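Lanura Opens Orders for Hand-Held Gripper Kit and Recording Service

Two-handed kit lets customers record everyday table work without a robot on site

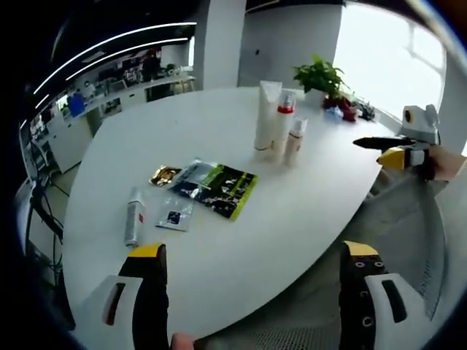

JULTTHORPE – Lanura is now taking orders for the Risness kit, a pair of hand-held grippers for teams that train robot arms to pick, sort and pack small goods. First kits ship in January.

The person doing the recording holds one gripper in each hand and works at an ordinary table. A camera on the gripper records what its two fingers are doing. The files can then be used to train an arm fitted with the same fingers.

Lanura designed the kit with toiletries and other small retail goods in mind. Spray cans, squeeze tubes, pump bottles, flat packages and foil sachets all call for a different grip, and thin packs lying flat on a smooth surface are among the hardest to pick up. The Risness fingers have dark pads and yellow tips, and the tips can be changed by hand when they wear down.

Each kit contains two grippers, a charging dock, 50 spare tips and a carrying case. A gripper runs for 7 hours on a charge. Setup takes 13 minutes, including the calibration step, and has to be repeated only when a camera is removed or replaced.

Customers who do not want to record their own material can book the Hemmin service. Lanura staff will come to the customer's office or warehouse with kits and record the tasks on the customer's own goods. They check the files and hand them over within 11 working days. The customer keeps all rights to the recordings. Hemmin can be booked with or without the purchase of a kit.

The current software supports one operator per session. Support for two operators at the same table is planned as a free update – no date has been set.

The Risness kit is sold directly by Lanura and comes with a one-year warranty on the grippers. Tips and pads are not covered. Prices for kits and for the Hemmin service are available on request from the Lanura sales office in Jultthorpe.

About Lanura

Lanura makes hand-held recording tools and gripper parts for robotics teams. Its office and workshop are in Jultthorpe.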